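Packing and storage, handout 5
Small boxes: picking, placing, stacking, labelling
Notes by Afia Nutsugah. Corrections to Tianyou Shao please, he has the master copy

Carries on from handout 4 (cartons and tape). If you missed 4, get it off someone, the bit on tape widths comes up again.

Why small boxes at all

Most of what goes wrong in a stockroom goes wrong with the small stuff. Big cartons get respect. Small ones get shoved. They go behind things, they go in the wrong tray, they get put down "for a minute" on a windowsill and are found in December when someone is hunting for the fairy lights.

Comley stockroom, the one we use for the exercises, has 1000 small boxes on the books. At the last check 41 were not where the book said. None lost, as far as we know. All put down in the wrong place by somebody in a rush. I have been that somebody.

Three stages, keep them apart in your head:
clear the surface
place the box
record the box

People try to do two and three together. Don't. Pen in one hand, box in the other, something gets dropped or written wrong.

Clearing the surface

Wipe first, then look. Old label backing, staples, tape ends. Paper dust sticks to the bottom of the next box and then everything in the stack has a slight tilt.

Pale surface if you have the choice. Dark boxes on a dark bench late in the afternoon are a pain, you will miss one. The Virnen benches are brown and people complain about them every term. White paper taped down does fine.

Leave the front edge clear, a hand's width. Boxes on the edge get elbowed.

Placing

Square to the edge of the table. Not squareish. If the first one is off, the rest follow it and by the end of the row you are leaning into the next bay.

Set down flat, whole base at once. Corner first is how corners get crushed. Card corners dont come back.

Grip: sides, low down, fingers opposite each other. Lids are for opening. Lift by the lid and sooner or later the bottom stays where it was. Tight-fitting lids fool people here, they hold nine times and go on the tenth.

If it is a cube or near enough, turn it so the printed face comes to you. If it is long, short end to you, print on the short end if the maker was kind. Many makers are not.

Gap between boxes: a finger. Less and you can't get a grip on one without moving its neighbour. More and you are wasting shelf.

Stacking

Like on like. Same footprint, same make if possible. Mixed stacks look clever and fall over.

Van Rooij method (see reading list): heavy, then square, then light. Weight decides first, shape second. I'd only argue with it for very shallow boxes, where shape matters more, they slide.

Pruneler method: never stack small boxes at all, one layer, more shelves. Lovely if you have the shelves. We dont.

For the course use Van Rooij. In the written part you can argue for either so long as you say what it costs in space.

Labelling and recording

Label on the short side, top left corner, same height every time. Never across the opening. Never over the maker's name, you will want the maker's name later.

Book entry: shelf, position from left, what is printed on the box, who put it there. Copy the print as it is. Don't tidy it up, don't translate it, don't shorten it because you know what it means. You know, the next person doesn't.

Empty boxes get recorded too. Marked E. An empty box with no E will be counted as stock by someone, and then we are one short of a thing we never had.

Black packaging is the worst case. A black box shows fingermarks and swallows its own edges, and in poor light two side by side read as one. Pencil on black is useless. White label or silver pen.

Black boxes, white table

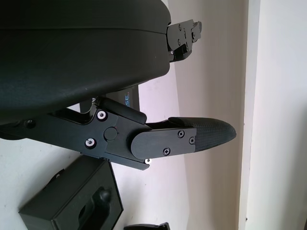
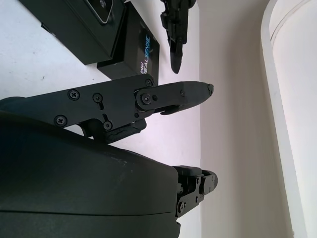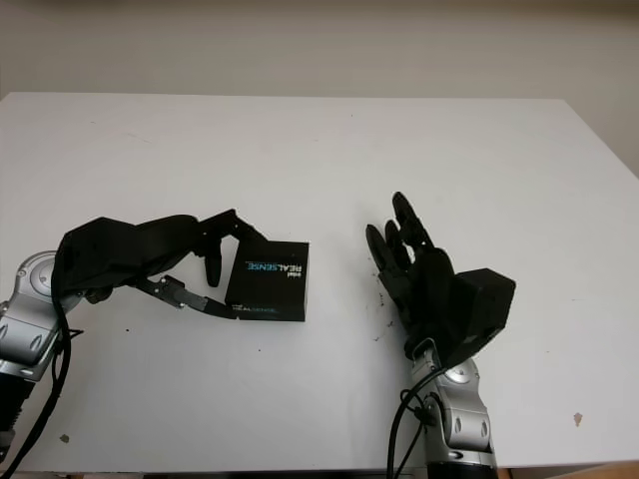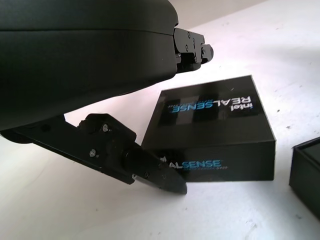

Maker's names first, then, as this is where marks were thrown away last time. Writing "black box, square" in the book is not an entry. The square black one on white in the fourth picture has Intel RealSense on it and that is what gets written down, both words, before anything of your own like "camera bits" or "from Tianyou". Watch for the neighbour as well, there is a second black box partly in view at the right and it needs its own line. Ditto marks are banned, they stop meaning anything once a line is crossed out above them.

Then position. Count from the left end of the surface, always your left when facing it from the front. We had two groups working from opposite sides of one table and their books were mirror images of each other. Took 21 minutes to sort out and we only noticed as both had written the same box at both ends.

Wall behind, if there is one, is a help and a trap. Help: nothing rolls off the back. Trap: people push boxes right up to it, then can't get fingers round to lift. Leave the gap at the back the same as at the sides.

Things people asked last time

Gloves? Thin ones, if the card is glossy. Thick ones no, you lose the feel of the edge.

What about shrink wrap. Leave it on until the box is needed. Label goes on the wrap, and a second one on the box when the wrap comes off. Yes it is double work.

Does the printed face matter if it is going in a closed cupboard. Yes. The cupboard gets opened.

Can I write the contents on the box itself. Not on ones that might go back to the supplier. Ask.

What if the book and the shelf disagree? Shelf wins. Correct the book, initial it, put the old entry in brackets so it can still be read. No correction fluid.

Practical exercise (pairs)

One places, one records, then swap. Use whatever small boxes are on your table, dark ones if there are any.

Wipe and check the surface.
Place the first box square to the front edge, a hand's width in.
Place the next one a finger's gap along, print facing you.
Recorder writes each line only after the placer's hands are off the box.
Swap. New recorder checks the old lines before adding any.
Walk round to the other side and read your entries against the boxes. See if you still agree with yourselves.

Hand in the book page, not a neat copy of it. I want to see the crossings out.

Reading before next time

Van Rooij, chapter on mixed stock, skip the bit on pallets
Pruneler, the short leaflet, all of it
Your own notes from handout 4 on tape widths, we need them for sealing

Next handout: drawers and dividers. Bring a ruler, and a drawer if you have a small one that comes out easily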